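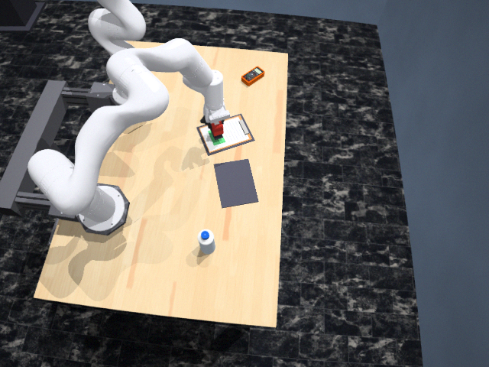 Fig. 1. Two-arm table in simulation, near arm over the clipboard. Red piece is between the gripper parts, above the green patch.

Print this page | E-mail this page
Shares: 11 Comments: 7

ROBOT HANDLING, WEEK 7 – NOTES FROM THE KEVECK OPEN DAY, TRODHAM

Typed up from the notebook the same evening, so fragments. Read before the lab. People who missed the trip: you still need sections 2, 3 and 5, the lab sheet leans on them.

1. What we went to

Keveck opens the Trodham site every March. Doors at 10, our slot was 90 minutes, split between the simulation room and the hall with the real arms. Ngọc Quan ran the simulation part. Thu Lục did the hall and most of the questions. Both were generous with time and let us hang on into the coffee break.

Keveck's in-house simulator is called Mughal. No student copy, I asked. We stay on the Metside lab setup for the rest of the term, but nearly everything Ngọc showed has an equivalent there, and where it does I give our name for it in brackets.

2. The simulation demo

Scene was the one in Fig. 1. Two white arms at the side of a table, clipboard, multimeter, flat gray panel, small bottle with a blue cap. The job for the near arm: bring the red piece to the green patch on the page and set it down there. Second arm parked for the whole run.

Looks trivial. Worth writing out as steps anyway, the way Ngọc did on the whiteboard:

- find the piece, decide on a grasp
- approach from above, open
- close, check the grip
- lift clear of everything on the table
- travel
- come down over the target, slow
- release, back off straight up

Most of the time went on the last two. Coming down: the controller has a target height, and the target height comes from a guess about how thick the clipboard is. Guess too low and the piece gets pushed into the page. Guess too high and you drop it the last bit and it topples (tall and narrow, so it topples easily). Ngọc ran it both ways. The topple got a laugh. The push is the nastier one, says Ngọc, because in a simulator you may see nothing at all except a spike in the contact force, while on a real arm you've bent somthing.

Write this down somewhere: look at the force plot as well as the picture. Every time.

Question from our group – why straight up on release, why not swing away directly? Because the fingers are still beside the piece. Any sideways motion before they're clear knocks it. In our lab setup this is the RETREAT distance, and the default is too short for tall pieces. Change it.

3. Frames, again

I know. We did these in week 3. But half the trouble people had with assignment 2 was frames, and the demo was a nice clean case.

Base frame: sits at the round base of the near arm. Everything the arm does is finally in this one.

Table frame: Keveck puts it at a table corner. Objects are stored in this.

Object frame: one per object. The clipboard lies at a slight turn, so its own axes don't line up with the table edges. The green patch is stored relative to the clipboard and NOT relative to the table. Move the clipboard, patch moves with it, no edits.

Tool frame: between the fingers, z pointing out of the gripper. With the gripper pointing down, tool z and table z are opposite. Sign errors live here.

So the chain for the target is base – table – clipboard – patch. Ngọc then turned the clipboard on the table by hand in the editor, reran, and the arm went to the right place. Then did the same with the patch stored in table coordinates, and it put the piece down on bare table next to the clipboard. Good demo, will steal it.

Exercise for the lab: draw the chain on paper for your own setup before touching the keyboard. I will ask to see it. One arrow per transform, label which way each goes.

4. The parked arm

Somebody asked why have a second arm if it sits still. Thu's answer (she had come over by then): it's part of the cell whether it moves or not. The planner has to know it's there. The elbow of the near arm works close to it, and when they first set up the cell with the second arm left out of the collision model, the plans were shorter and lovely and useless.

Practical points from that:

- put every fixed thing in the collision model, rails and mounting blocks included, before the first plan
- parked pose is a decision. Folded up and back is the usual pick at Keveck. Whatever you choose, write it in the setup file
- if the planner fails, don't start by deleting obstacles. Look at which pair is colliding. Our planner prints this, people scroll past it

Also the loose objects. The multimeter and the bottle aren't part of the task but the arm still has to travel without touching them. Thu calls them "furniture". Small thing with a cap like the bottle is modeled as a plain cylinder for collision, a little bigger than the real shape. Cheap and safe. The clipboard needed more care as the clip sticks up at one end, away from the patch. A flat box the height of the page would miss the clip, a flat box the height of the clip would make the page unreachable. They use two boxes. Same trick for anything flat with a bump.

5. What the simulator gets wrong

Best part of the visit, I thought. List as Thu gave it, my wording:

Friction. One number for each pair of materials, and the real thing varies over the day. Pieces that sit firmly in the fingers in Mughal can slip in the hall. They test with friction turned well down and only trust a grasp that survives it.

Paper. A real sheet lifts, curls, slides under a fingertip. In the simulated scene it's a rigid surface. If your task involves touching paper, the simulation tells you where the arm goes and nothing about the sheet.

Light. The shadows on the table are soft and tidy. Under the hall lights they aren't. If the vision part looks for a colored patch, the arm's own shadow may fall across it right at the end, when you're coming down. Green in shadow is a different green. Two fixes: look early, from a pose off to the side, and remember the position. Or train on lots of lighting setups. Keveck does the first for simple jobs.

Time. Simulator waits for the planner. The real cell doesn't. Thu had log after log where the plan arrived late and the arm just paused over the table, which is fine, but the log looks like a fault if you don't know.

6. The hall

Shorter, we were running over. Two real arms, behind the yellow line, no photos. Same pick and place run at low speed. It was LOUD compared with what I expected, mostly the compressor in the corner. Thu stopped the cell twice in mid-motion with the stop button so we could see what restart looks like: reset, check the gripper still has the part, go back to a known pose, then continue. It does not pick up from where it was. Several of you wrote "resume" in assignment 2 as a single step. Please don't.

Wall chart by the door with their order of work for a new task. Copied it fast:

sim alone
sim with errors added (object moved, friction down, one object missing)
real arm, no objects
real arm, foam objects
real arm, real objects, slow
full speed

Nothing goes to the next line until the one before it has been signed off. Our lab follows the same order down to foam, we stop there.

7. For the lab

Bring:
- frame chain on paper
- collision list, fixed things and loose things on separate lines
- chosen park pose for the second arm, joint values filled in
- your RETREAT value and one sentence on why

In the lab you run the placing task ten times with the target object turned differently each run. Keep the force plot for every run. A run where the piece ends up on the patch but the plot spikes on contact is marked as a failure, so look at both.

Do not tune the descent height by watching the viewer. Measure the object thickness, enter it, add the clearance from the table in handout 5.

8. Loose ends

Ngọc promised the whiteboard steps as a PDF, will go in the course folder when it arrives. Thu is happy to take questions by e-mail, but send them to me first and I'll bundle them.

Two people asked about summer places at Trodham. Keveck takes applications through Metside's placement office, not directly. Deadline is on the office page, I don't have it in front of me.

If your notes disagree with mine on the friction bit tell me, I was writing standing up and the page is a mess.

Lab groups unchanged. Group 4 please pick up your cable, it's still in the minbus.

Print | E-mail to a friend | Share (11)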